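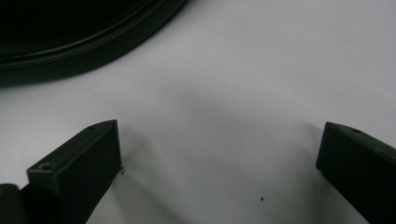 By Shahram Ghasemi | Business | 24/04/2023 | Comments off

HAVIA - Pasia will spend $28,000 this year on hand-held grippers, tables, lights and storage before it buys a single robot arm, the company said in a short note to staff and suppliers. The arms come later. Maybe.

The whole plan is budgeted at $59,000 over three years. Arms are in there, but at the far end of the spreadsheet and with a question mark next to the line. Everything in front of them is bench equipment, cabling, spare parts and the hours of the people doing the demonstrations.

Pasia rents out measuring and recording gear to builders, film crews and a few labs. Gear goes out in padded cases and comes back in padded cases, and somebody has to open each one, check it, wipe it down, swap what's missing and zip it up again. That bench is the bottleneck and has been for a while. Two people have left it since February and one has been replaced.

The idea is to have part of the check-in job done by arms one day. To get there the company wants recordings of the job done well, by people holding the same kind of gripper the arms would carry, with a camera mounted on it. Cases on a white table, mostly. Approach, reach, zipper, lid, back off.

"We had a quote for the arms in our hands and we were ready to sign," the operations manager said by phone. "Then we asked what they'd be doing in the first month and the room went quiet."

The quote has lapsed. A new one has been asked for, with no date on it.

What gets bought first

The first order is hand-held grippers, with spare fingers for each. Fingers are the part that wears, or at least the part Pasia expects to wear, and the supplier prices them seperately. The company asked for a full spare set per unit and got talked down to a shared drawer of them. Screws too. The finance side had left screws out completely, and they are back in.

Next are tables. White tops, all the same height, all from one batch so the surface matches from station to station. A cheaper option with mixed secondhand benches was looked at and dropped. Lighting is on the same order but may ship later, and there is some back and forth on whether the ceiling lights in the check-in room get turned off during recording or left on as they'd be on a normal day. The bench staff want them on. So does the person paying the electrician.

Storage drives take a bigger bite than planned. Video adds up fast and the company wants two copies, one of them out of the building. The early budget had one copy and a note saying "cloud?" which did not survive the second meeting.

Last on this year's list is labor. Bench staff will be paid their usual rate to do demonstrations, in short sessions, with time booked for it. The earlier draft assumed they would fit it in between returns. They told management what they thought of that.

Cases first, contents later

The early sessions stick to the outside of the job. Cases, lids, zippers. No instruments on the table, nothing that costs real money if it's dropped. Dark soft cases are at the top of the list, being what most of the rental stock travels in, and the company thinks a black case with a black zipper is about as hard a starting point as it could pick. Dark gripper fingers next to it don't make things easier. One suggestion is to order fingers in a lighter color. The supplier can do it at extra cost, and there's a small amount penciled in for a test pair.

Table cleaning also has its own line now, tiny, cloths and a brush for each station. Specks on a white top show up plainly in close-up video and the staff asked whether it matters. The answer they got was probably not, but wipe down between sessions anyway and write it on the sheet when you do.

Hard-shell cases with latches are next year's problem. Same with anything holding liquid.

The repair question

Servicing goes to Ní Bhriain, the repair shop on the other side of Havia that already handles Pasia's tripods and mounts. The contract covers the grippers and their mounts and does not cover cameras. Turnaround is meant to be quick and there is a loaner clause, one unit, first come.

It's the part of the budget that drew the most argument. A service contract on bench tools that haven't been used yet looks like a luxury, and one manager wanted it struck. The counter argument was a practical one. If a gripper is down the session is off, the staff time is already booked and the table sits there. It stayed in, at a lower figure than first proposed and with a break point after the first year.

Ní Bhriain confirmed the deal but would not discuss terms.

Arms: wait and see

Lead time on arms was last quoted at 20 weeks. Pasia figures that is long enough to place an order after the first big batch of recordings has been looked at and still have arms in the room when the second batch is done. If the lead time gets shorter, good. If it gets longer the company says it will keep recording and not much changes.

Not in the budget at all: safety fencing, floor work, a new power feed. The building's owner has been asked about power and hasn't answered. An arm on a bench may not need any of it, depends on the model, and the model isn't picked. Anyone adding up the $59,000 should keep that in mind. The operations manager agreed the number "has some air missing."

Leasing was considered. The monthly figure looked fine until insurance and the return clause were added, at which point it was close enough to buying that the company lost interest. It may come back if a lessor offers something shorter.

Jobs came up too, of course. Pasia says no bench position is being cut under this plan and that the open position stays advertised. Bench staff reached for this item were more interested in the demonstration hours, and in who gets to pick the music during sessions. One said the gripper is heavier on the wrist than it looks and that she'd want breaks written in. They are being written in, according to the company - the draft schedule has been sent back for that.

Dates

Gripper order is placed. Tables are due first and will be set up in the back half of the check-in room, which means returns get squeezed into the front half for a while. Customers dropping off gear should expect a wait at the counter, and are asked to take their own stickers and labels off the cases beforehand. Please zip side pockets closed.

Spending gets reviewed when the $28,000 is used up or at the end of the year, whichever is first. The items up for review are spare fingers, storage and the service contract, in that order. The arm line is looked at after those.

Suppliers wanting to bid on the lighting or on the second batch of tables can get the spec sheet from the Pasia front desk. Paper only for now, the online verison has the wrong table height in it and is being fixed.

Filed under: Business, Automation, Havia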